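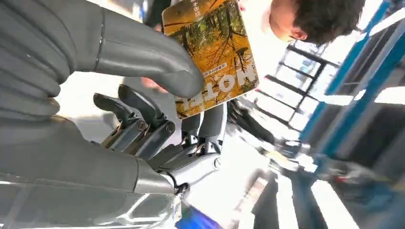 Kitchen and hallway walk-round, Nallosden flat
Checked 2020-09-07, last done in March

I do this twice a year with a mug of tea in one hand, and I always write too much in the comments column. Sorry to whoever inherits the sheet!

1. Smoke alarm, hallway
Pass. Pressed and held the button, nearly fell off the step stool, very loud. Battery cover is a bit stiff so push it in from the left side.

2. Heat alarm, kitchen
Pass, after a second go. Gave it a hoover round the vents first (it had a fine collar of dust and grease, lovely).

3. Carbon monoxide alarm
Pass on the test button, but the replace-by label on the back has faded and I can't read the year. I'm going to order a new one and stop squinting at it.

4. Boiler
Not mine to open, so I only look. Pressure fine, no drips, nothing stored on top of it. The Norberg service people have been and the sticker is on the door. Their phone number is on the sticker too - I spent ages hunting for it last winter.

5. Sockets and leads
Fail, one item. The four-way extension behind the fridge had the toaster and the kettle both plugged into it, and that was me, so no telling off anyone else. Kettle moved to the wall. Toaster lead has a small nick near the plug and has gone in the bin along with the toaster, an elderly Sinda that only ever browned one side.

6. Fire blanket
Pass. Still on its hook by the door, tapes hanging down where you can grab them. It used to live beside the hob, so you'd have had to reach across the flames to get it!

7. Hallway and front door
Needs work. Shoes again, plus a Bilyk folding bike leaning on the radiator. You can get past it in daylight but I tried it with the light off and cracked my shin. Bike to go in the cupboard by tonight. Door opens from inside without a key, good.

8. Window catches
Kitchen one fine. Bathroom one is loose and wants a longer screw, about 20 mm I think, the ones in the jam jar are too short.

9. Under the sink
Pass. Bleach moved up to the high shelf, stopcock turned off and on again and it moves freely. Old sponges thrown out.

Still to do: CO alarm, bike, bathroom catch, new toaster.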